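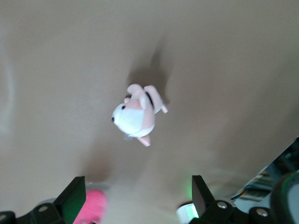
Notas para la charla, jueves, 15 de agosto de 2024

¡Buenas tardes a todos! (Esperar a que se sienten los del fondo.) Soy Ghazal Ghasemi y vengo a hablar de peluches pequeños, que me apasionan desde hace muchos años.

Empezar por el cerdito: rosa claro, la cara blanca y redonda, una tira negra fina detrás de la cabeza, como un collar. ¡Con qué poco se hace un personaje! Un ojo negro diminuto y ya nos cae bien. Pausa aquí, que la gente mire.

Luego, el taller de Cleswood. Contar lo de los 321 patrones guardados en cajas de zapatos y cómo pasé 2 tardes enteras abriéndolas (¡una maravilla!). Si hay tiempo, leer la nota del patrón 190, la de las orejas cosidas al revés.

Pasar la bolsa de retales por las filas y pedir que toquen el pelo corto y el largo antes de seguir.

Preguntar quién conserva todavía su primer peluche. Dejar que hablen, sin prisa. Después, turno de preguntas y café en la sala Clanitz.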